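Skakero Side Table
Section 4: Surface care and everyday use

Read this section before you put anything on the table. The top is light wood veneer, and it marks more easily than solid wood.

4.1 Checking the surface

1. Clear the tabletop and wipe it with a dry, lint-free cloth.
2. Look across the top from a low angle with a lamp or window on the far side. Scratches and dried drips show up best this way.
3. Run your hand along all four edges. If the veneer has lifted at any point, stop using the table and contact Brareck Service. 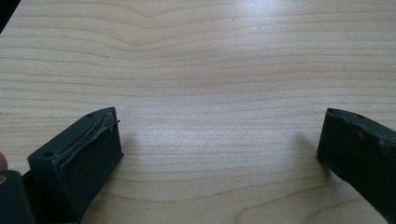

Arched and oval figures in the grain are natural and vary from one table to the next. They are not covered as defects under the warranty. Color will also deepen slightly over the first months, so move any items now and then to let the top age evenly.

Note: New tables need 7 days in the room before first use. Keep them away from radiators during that time.

4.2 Cleaning

1. Dampen a soft cloth with lukewarm water and wring it out well.
2. Wipe with the grain, never in circles.
3. Dry at once with a second cloth.
4. For greasy marks, add 2 drops of dish soap to the water and repeat steps 1 to 3.

Caution: Do not use scouring pads, bleach, or spray polish. Silicone in polish will keep later coats of oil from taking.

4.3 Placing baskets and bottles

1. Check the underside of any wire basket for burrs before setting it down. Fit felt pads if the wires are bare.
2. Set the basket with its long side parallel to the back edge of the table.
3. Stand tall bottles at the back, next to the basket, with their caps closed.
4. Lift items to move them. Do not drag.

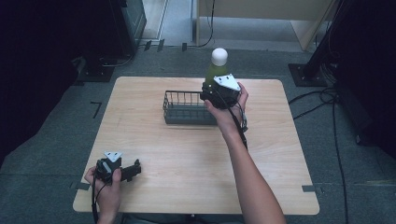 Wire baskets concentrate weight on a few points, so spread heavy contents across the whole base. Wipe up water rings within the hour. A ring that has turned white will often fade if the spot is left uncovered overnight in a dry room.

On carpet, push down lightly on each corner after loading. If the table rocks, unload it and turn the leveling feet on the low side until it stands firm.

Caution: Do not sit or stand on the table.

Replacement felt pads are sold under the name Gokport, in packs of 200. See Section 6 for ordering.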